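Hanging Baskets and Rails: Your Questions

Last updated 19/04/2025

We started the Wernmont storage pages because we kept getting the same wonderful emails from people who had just discovered what a rail and a wire basket can do for a crowded little corner. Eun-seong Yoon answers most of them, Craig Dow answers the ones with drill bits in them, and between us we've gathered the questions that come up most. Keep sending them in, we love reading them!

What do I need to get started?

A rail, two end brackets, and one basket. Really, start with one! Live with it for a couple of weeks and see what ends up in it, and then you'll know what the second one ought to be. People who buy six at once tend to write to us later asking what to do with four of them.

Mesh or solid sides?

Mesh, if you ask Eun-seong, and she will tell you at length. You can tell at a glance whether there's anything in the basket, dust drops through, and a mesh basket looks light on the wall even when it's full. Solid sides win for very small things (beads, screws, pen caps) and for anything you'd like to hide. You can also have both — a mesh basket with a little tin or a folded cloth in the bottom works beautifully, and you can lift the liner out when it needs a shake.

How high should the rail go?

Stand where you normally stand and reach out without stretching. Mark the spot where your fingers land, then go a hand's width lower, so you reach down into the basket. Over a work surface, check that your tallest everyday item still fits underneath. Craig's own rail went up too low the first time and he had to move it because of a kettle.

Long and shallow, or tall and narrow?

This is our favorite question. Long, shallow baskets are for things you grab all day: tape, scissors, seed packets, spice jars, the good pencils. Everything sits in one layer, so there's no digging. Tall, narrow ones are for things that stand up by themselves or that you don't mind stacking, like rolled paper, wooden spoons, gloves, spare cloths. If you have one wide wall and one slim post or side panel, you have a natural place for each.

How much weight can a basket take?

Check the paper that came with yours and believe it. Our small Drila basket is meant for up to 2 kilos, and the larger MacBrayne takes more, but the rail and whatever it's screwed into matter just as much. A basket that tips forward, or a rail that bows in the middle, is asking you to take something out. Put heavy things close to the brackets and light things toward the center of the rail.

Can I hang a basket from a post?

Yes, and please do, posts are so underused! A corner post takes up no wall space at all and is often the closest thing to your hand. Use a clip or bracket that grips the post properly, and fasten it near the middle of the basket if the basket is tall, which helps stop it swinging when you pull something out. For aluminum profile with a slot down the side, you can slide a nut into the slot and move the basket up or down whenever you like. No drilling at all.

Should all my baskets be the same color?

Only if you enjoy it. We're big fans of mixing black and white, and it's a practical thing too. Tell the household that white is for shared things and black is for your own things and people do seem to remember it. A white basket stands out against a dark wall and a black one fades into it, so you can choose which one you want people to notice first.

Will baskets look messy on a patterned wall?

They can look terrific! Busy wallpaper or patterned panels actually forgive a lot, and a simple wire shape sits nicely on top of stripes or waves. 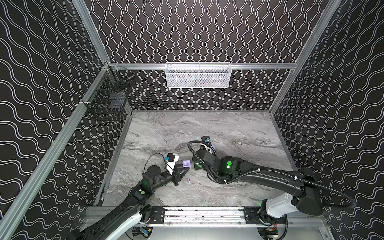
A black basket on a black and white pattern will blend in quite a bit, and some people want exactly that. If you'd like it to stand out, go for white, or put something bright inside. The one thing we'd steer you away from is a patterned liner on a patterned wall, where it gets hard to find anything at all.

How far apart should I space them?

Leave enough room to lift one basket off without knocking its neighbor. On our 30-inch rail we're happiest with one long basket near the center and a bit of bare rail on either side, where you can hang a hook for a brush or a dishcloth. If you're using the 18-inch rail, one basket is plenty.

How do I clean wire mesh?

Empty it, take it down, and wash it in warm water with dish soap and an old toothbrush. Dry it with a towel straight away, especially at the welds and along the rim, where water likes to sit. Coated baskets don't like scouring pads. For the rail, a damp cloth is enough, and while you're there give the screws a quick check and snug up any that have loosened.

My basket slides along the rail. Help?

A small rubber band wound around the rail on each side of the hook will hold it, and it costs nothing. Clips are tidier. The Fimon clip fits most round rails — for square ones you'll want the flat bracket, and make sure you measure the rail before you order.

What shouldn't go in a hanging basket?

Anything sharp with the point facing out, anything that drips, glass above head height, and anything warm from the stove. Thin things like knitting needles will find their way through the mesh sooner or later, so stand those in a jar.

Can I send you a picture of mine?

Yes, please! We have more than 200 in the reader album already and we go back to it all the time for ideas. Tell us the length of your rail, what you keep in each basket, and whether you'd put it up in the same place again. Eun-seong reads every one and usually writes back within the week.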